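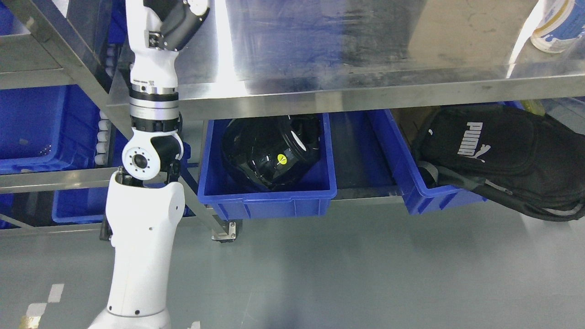
# Reverse proxy returns 502 after login, but only for some users

**Farzana Awan**

Hello all. I run a small Wustora server for our office, version 7, on Debian. In front of it there is a Zamo reverse proxy which does the HTTPS part. The setup worked well until I connected the login to our company directory in September.

Now most people can log in, but a few of them get "502 Bad Gateway" directly after they enter the password. It is always the same people. If I open Wustora on the internal port, without the proxy, these people can log in with no problem.

What I have tried already:

- restarted both services
- cleared the cookies in the browser, also tried a private window
- increased the timeout in the proxy from 30 to 185 seconds
- turned off the firewall on the server for a short time

In the proxy log I find this line each time it fails:

```
upstream sent too big header while reading response header from upstream
```

I understand the words but I do not understand which header is too big, or why it is different from one user to another. My configuration for the site is very simple:

```
site wustora.office.lan {
 upstream 127.0.0.1:8080
 timeout 185s
 tls on
}
```

I would prefer not to change the directory itself, as it is managed by another department and they answer slowly. Thank you for any idea.

---

**rweyemamu_tz**

Did you try another browser? I had 502 once and it was an extension. Also 185 seconds is very long, I would put it back.

---

**Plirel**

Your log line is the important thing, and the timeout has no connection to it. You can put it back to the default.

When a user logs in through a directory, Wustora can put the list of groups of this user inside the session cookie. The cookie is sent to the browser in a Set-Cookie header, and the proxy must read the complete header into one buffer before it passes it on. A person in two or three groups has a small cookie. A person who is in many groups, for example somebody who has worked in several departments, can have a very big one. This explains why it is always the same people, and why the internal port works: there is no proxy buffer on that way.

You can check it before you change anything. Log in on the internal port with one of the affected accounts, open the developer tools of the browser, go to the network tab and look at the response of the login request. On my server the cookie of one colleague was 3,657 bytes, and together with the other headers it did not fit into the 4 KB buffer.

There are two ways to solve it. The fast one is to make the buffer bigger in the proxy:

```
site wustora.office.lan {
 upstream 127.0.0.1:8080
 header_buffer 16k
 tls on
}
```

Then reload the proxy. A full restart is not necessary.

The better one is to keep the groups on the server side, so that the cookie contains only a session ID. In the Wustora configuration file:

```
[session]
store = database
```

After this change you have to restart Wustora, and all users must log in again - so please do it outside of office hours. You do not need to touch the directory for either of them.

I would do the first one today and the second one when you have time. Browsers also have a limit for the size of one cookie, usually 4 KB, and if a cookie is over this limit it can be dropped without a clear error message. Then the user only sees the login page again and again.

---

**Farzana Awan**

Thank you, Plirel. I checked with one affected account and the header is almost double the size of mine. I have set `header_buffer 16k` and the 502 is gone for this account. I will move the sessions to the database later. Does the old session data need to be deleted by hand?

---

**Plirel**

No. The old cookies become invalid at the restart and the browser replaces them at the next login.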